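Notes for the Saturday session – comparing gripper fingers in simulation before buying anything

Slide 1. Say who I am and thank Araceli Vallejo for setting up most of the runs. Mention that she is at the back and will take the harder questions on contact settings.

Start with why we did it. We had two sets of fingers to choose between, the Aten and the Esteban, and one bench to try them on. Changing fingers on the real arm ties up the bench, so we built the bench in Stanamley and ran the comparison there first.

Slide 2. The set-up. One arm on a black pedestal, a breadboard with fixtures, tool board on the wall behind. The fingers in this one are purple so that they show up against the black gripper body.

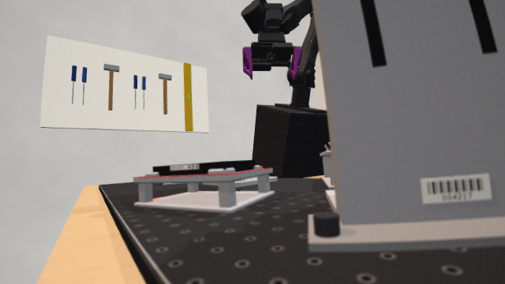

Each set of fingers got 800 attempts, with the same start positions and the same controller. We changed the fingers and left everything else alone. Say this slowly, as it was the first thing people asked about last time.

An attempt counted as a success if the part was lifted and held for 3 seconds. A part that slipped but stayed between the fingers still counted. Some of you will disagree with that and I'm happy to talk about it.

Slide 3. Camera views. We used a view from above and a lower one from the side. The overhead view is good for checking where the gripper is over the mat and poor for judging height. Point out the red-edged trays and the small white cubes.
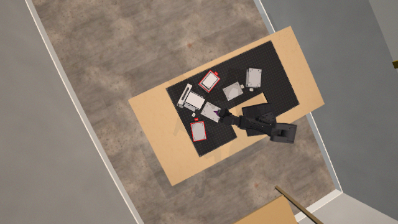 Slide 4. What we found

Esteban did better on small parts. Aten did better on flat ones, mainly when the approach was a little off. With a well-centred approach there was hardly anything between them.

The lower view caused more trouble than the fingers did. A tall panel close to the camera hides part of the arm, and when the gripper goes behind it the tracker has to guess. We lost almost 40 attempts that way and ran them again with the camera moved. Dritside had warned us to check sight lines first – we should have listened.

Keep this slide up while people look at the panel and how much of the pedestal it covers.

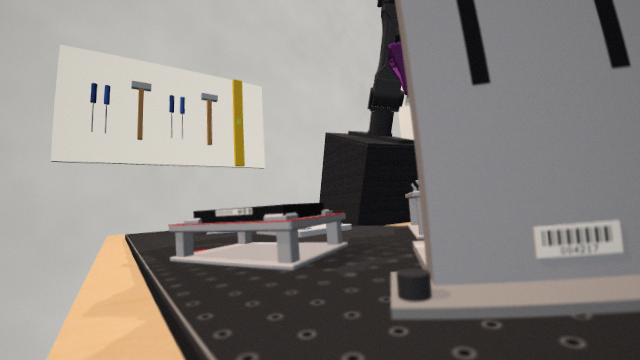 Would the same fingers win on the real bench?

We don't know yet. Friction is the weakest part of the model, and the small parts depend on it most. The plan is to repeat a short set on the real arm with both sets of fingers and see if the order holds.

Slide 5. Next steps. Real bench runs in September, then the wrist camera. Leave ten minutes at the end and put the contact settings up if anyone asks for them.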